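House Rules for the Hand-Held Gripper

Midutton's recording crews work in other people's homes, with other people's things. Over two years the company has written down how it wants that done.

By Loredana Ferraro
May 23, 2021

The rule book at Midutton started as a sheet of paper taped inside a cupboard door. It said to charge the batteries, wipe the lens and put everything back where you found it. Kagiso Oosthuizen wrote it in November, the month the company sent its first people out to record household tasks with hand-held grippers.

The sheet is now a binder of 45 rules. Oosthuizen still keeps it, and he still argues with people over what belongs in it.

Midutton collects demonstrations. A person holds a gripper with a camera on it, does an ordinary job such as packing a box or clearing a table, and the recording is later used to teach a robot arm the same job. Most of the work happens in kitchens and living rooms. That makes the rules a mixed lot. Part of the binder reads like a lab manual and part of it like advice to a house guest.

The first section deals with consent. Everyone who lives at the address signs, including people who will be out during the session. The form says which rooms will be recorded, how long the files are kept and whom to call to have them deleted. Lesego Modise, who handles the forms, redid them after a resident in Brovstead asked what would happen to footage of a hallway the crew had only walked through. The old form had no answer. The new one treats a hallway as a room.

The second section is on personal items, and crews find it the hardest to follow. Mail, medicine, family photos and anything with a name on it should be moved before recording starts. Residents do the moving themselves. If something is missed, the operator makes a note of the time and a reviewer checks the footage before it goes any further.

Modise says cards and reflections take up most of her review time. A card with a face on it can be read from a surprising distance, and a mirror can show a part of the room that was never on the form. Her reviewers look at mirrors first, then screens, then windows.

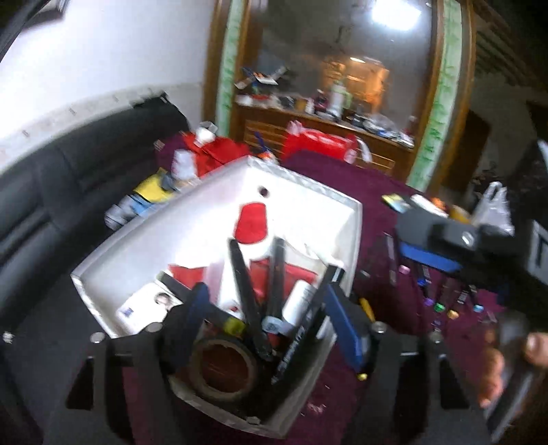

Who decides whether an object is too personal to be recorded?
The resident decides, and the operator can add to the list but can't take anything off it. If the two disagree, the object is moved out of the room or the session goes ahead somewhere else in the house.

The third section covers clutter. Early on, crews tidied up before they recorded, and the results looked like a furniture showroom. Đạt Cù, who trains new operators, had that stopped. A robot that has only met bare tables will do badly on a full one, he says, so pens stay where they are and bags stay on the table. Operators may clear what is breakable or sharp, and they may clear a path for their feet.

"People want to be polite and clean up," Cù says. "I have to teach them to leave it alone."

There are limits. Glass is never gripped in a private home. Nothing over the marked load is lifted, and a container with items in it is held so that its contents stay put. If a box has to be tilted, it is tilted over the table. The free hand stays outside the fingers of the gripper whenever they are closing, a rule that Cù repeats at the start of every session and again after lunch.

No session runs longer than 60 minutes without a break. The grippers are heavier than they look after a while, and tired wrists lead to drops. Some operators would rather work straight through and go home early. Oosthuizen has turned down that request more than once.

The last section is on reporting. Every drop, pinch and scratch goes into a log, including the ones that did no harm. The log had 1,187 entries when I read through it, most of them a line long. "Pen rolled under sofa, recovered." "Lid would not close, stopped." Sipho Hlongwane reads the new ones and sends back questions if the wording is vague. He is strict about the word "fine," which he doesn't accept as a description of anything.

Other companies have asked for copies. Gruber, which runs crews in Grarport, borrowed the consent section nearly whole and left out the clutter rules – its people record in a rented apartment and set out the objects themselves. Oosthuizen thinks the two approaches should be labeled differently when the recordings are shared, and a draft rule on labeling is in the binder now, marked in pencil.

Modise has asked for a rule on pets. Cù wants the one on shoes rewritten, as it currently tells operators both to take them off at the door and to wear closed shoes at all times.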